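Tortoise trade: what the August count left out

Readers have written in since the last issue to ask what became of the tortoises seized at the port of Sodcombe in August. The short answer is that most are alive, a good number are not, and very few are going home.

The shipment was listed on its papers as garden ornaments. Inside were 1,313 live tortoises, nearly all of them small enough to sit in the palm of a hand. They had been taped so the legs could not move and packed in layers. The customs report gives only the live animals. The dead ones were removed before the count and are recorded on a separate sheet, which we did not see until this spring. With those added, the shipment comes to 1,571 animals.

We think the larger number is the one that should be used. When a seizure is reported by survivors only, the trade looks less wasteful than it is. It also makes it hard to work out how many animals were taken from the wild in the first place, and that is the figure the range countries need when they set their patrol budgets.

Where the animals went

The survivors were split between three holding centers. The largest group, 535 tortoises, went to the Cesero Reptile Station, where Haris Stoyanova has run the quarantine unit for the past nine years. She told us the first month was mostly baths. Tortoises that have gone without water for weeks are soaked in shallow warm water every day until the kidneys recover, and some never do recover. Food comes later, in small amounts, starting with leafy greens.

The second problem was respiratory disease. Animals from several places had been packed together, and any infection one of them carried had reached the others by the time the crates were opened. Cesero keeps them in groups of no more than 12 for this reason, with separate tools and boots for each room. Quarantine was planned for 60 days. It was extended twice.

Shell damage was less common than expected. A few animals had soft edges where the tape had been pulled tight, and those have mostly hardened with ultraviolet light and calcium. Stoyanova's staff weigh every tortoise weekly and notch nothing - they photograph the underside of the shell, where the pattern is as good as a fingerprint.

Why release is slow

People often ask why the tortoises are not simply put back. The first reason is that it is not known exactly where they came from. Two populations of the same species can look alike and still be separated by mountains, and mixing them can undo a long history of local adaptation. Genetic samples have been sent away, but the reference library for this species is thin and results have been coming in a few at a time.

The second reason is disease. A tortoise that looks well may still carry a virus into a wild population that has never met it. The Moradi Fund, which paid for the blood tests, will not support any release until an animal has had two clear results, six months apart. We agree with that policy, although it means more animals in captivity for longer.

The third reason is the collectors. Malte Hinrichs, who spent four seasons surveying tortoise habitat on foot, says the sites that were emptied once are likely to be emptied again unless something changes for the people living nearby. A collector is paid very little for each animal. The money is made at the other end, by dealers selling to hobbyists who may believe they are buying captive-bred stock.

Hinrichs would like to see the burden of proof moved. At present an inspector has to show that a tortoise was wild-caught. He argues that the seller should have to show that it was not, with parentage records that can be checked against a sample. Breeders who keep proper records would have little to fear from this, and several have told him so.

What buyers can do

Ask for the breeder's name and the hatch date. Ask to see the parents. A seller with dozens of same-size juveniles and no adults is a warning sign, and so is worn or scarred shell on an animal described as a recent hatchling. If the answers do not add up, walk away and report the listing. Do not buy the animal to rescue it - the dealer will replace it with another.

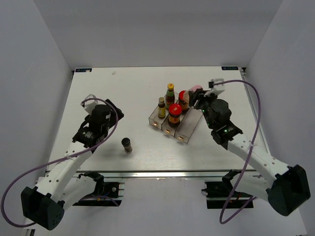
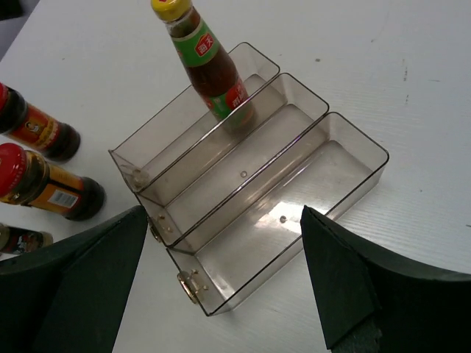 The see-through organizer, two views.

The next update from Cesero is expected once the second round of blood tests is back.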